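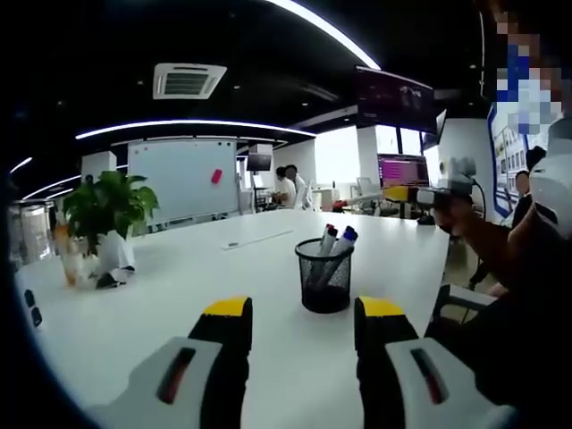
Aligning Gripper Width with Wrist Camera Video in Zurnel

This tutorial covers the step between recording and training: getting the finger opening and the wrist video onto the same clock. If they are off by even a few frames, a policy learns to close the fingers too early or too late, and no amount of extra training fixes that.

You will need Zurnel installed, one recorded session folder, and the Ferkix driver config for your gripper. The steps assume a hand-held gripper with a wrist camera, but they work the same way for an arm-mounted one.

Before you start

Make a copy of the session folder. The align command rewrites the timestamps in place, and there is no undo.

Check that the folder has three files: video.mp4, width.csv and session.yaml. If width.csv is missing, the encoder was not streaming and the session can't be used for this.

Step 1: Look at the raw rates

Run:

zurnel info session_folder

You should see one line for the video and one for the width log. The width log normally runs faster than the video. What matters is that both durations agree to within a second. If they don't, one stream stopped early. Trim the longer one with zurnel trim before going on.

Step 2: Find the sync gesture

Every session should begin with a sync gesture: open the fingers fully, close them fully, and repeat until you have done it 3 times. Do it at a steady pace with nothing between the fingers. Fast taps look sharp in the log but blur in the video.

To find the gesture, run:

zurnel sync --find session_folder

The tool tracks the fingertips in the lower part of the video and compares the distance between them with the logged width. It then prints a start frame. In the session we used to write this page, the gesture started at frame 314.

Open the video at the frame it gives you and step through by hand. The fingers should be fully open, then begin to move on the next frame or the one after.

Step 3: Fix the fingertip mask if tracking fails

The tracker looks for the fingertips by color. The default mask is set for yellow, and it gets confused when something else of the same color passes low in the picture. In a busy room with strong window light, the threshold may also need to come down a little.

Open session.yaml and edit these lines:

tip_mask:
 region: bottom
 hue: yellow
 min_area: 613
 threshold: 0.6

Limiting the region to the bottom does most of the work. The fingertips never leave that part of the image, so anything farther up can be ignored. Raise min_area if small specks are being picked up. Lower the threshold if the tips drop out near a bright window.

Run the find command again after each change. Change one value at a time.

Step 4: Apply the offset

Once the start frame looks right, run:

zurnel sync --apply session_folder

This shifts width.csv so that both streams share a zero point. It also writes the offset to session.yaml. Keep that number. Sessions recorded back to back on the same machine should have nearly the same offset, and a sudden jump usually means the driver was restarted.

Step 5: Check a grasp, too

The sync gesture only tells you about the start. Clocks drift, so check near the end as well. Pick a late grasp on something rigid, such as a cup or a marker, and run:

zurnel plot --around FRAME session_folder

Replace FRAME with the frame where the fingers first touch the object. The width curve should go flat at that point. If it goes flat early or late by more than two frames, add --drift to the apply command in Step 4. It fits a straight line through the offsets instead of using a single value. Run it on the untouched copy of the folder.

Soft pads press in a bit after contact, so expect a short curve before the flat part. That is normal and does not need correcting.

Known problems

The width log reads zero for the whole session. The Ferkix driver was started before the encoder was plugged in. Record again.

The find command returns several start frames. Someone repeated the gesture later on. Pass --first to take the earliest.

The offset is correct but playback looks wrong. Some video players skip frames. Use zurnel view.

Drift fix contributed by Iman Ouali. Corrections to this page go to Kenza Belhaj.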